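**30 August 2021** - open afternoon at Rastitz, disassembly/reassembly cell
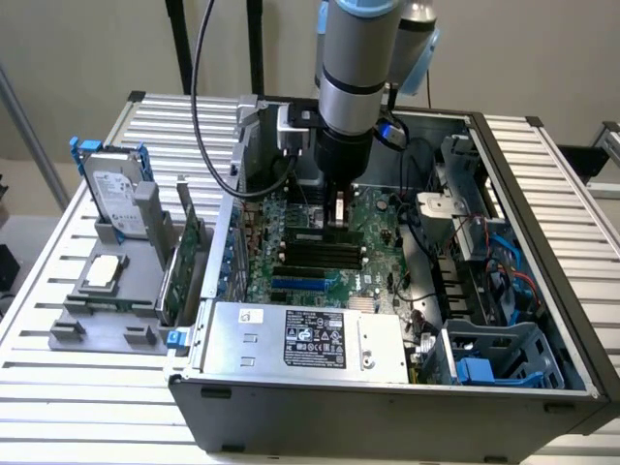
What did visitors ask most? How long a full cycle takes, and what we do when the arm drops a part.

Doors opened at 1. Dayana Pacheco ran the cell and I did the talking. Consuelo Goicoechea took the sign-in sheet and kept people behind the tape. 45 signed in, mostly in groups from Turka and the evening class at Serana. We gave six demonstrations, all on the Dell tower lying on its side on the slatted bench.

Order of work as shown:

- memory
- expansion card
- processor
- hard drive in its blue rails

The gray printed fixture stays to the left of the case, same spot as in April. Drive goes upright in the back slot, card upright in the narrow slot on the right edge, processor in the shallow pocket at the front. People liked the fixture more than I expected and several wanted to know how we print it. Told them to write to Dayana for the file.

Run 2 stopped at the memory step on a force limit. Dayana backed the arm off, re-taught the approach point and carried on. Run 5 stopped in the same place. I think the case had shifted on the extrusions after someone leaned on the bench - need to check the clamps before blaming the teach point. Log for both is under job 3534.

One man from Turka asked if it could handle a laptop. Said no, the fixture and the grip points are all for this case. He also asked about screws. We take those out by hand beforehand and I should have said so at the start of the talk.

Too long on safety in the first talk, 13 minutes before the arm moved. Cut it down from the second one on and the kids at the front stayed put.

To do:

- check case clamps, both sides
- re-measure memory approach after clamping
- second fixture for the Ross visit, Consuelo to book the printer
- larger monitor for the force plot, people at the back couldn't read it
- return the floor tape to stores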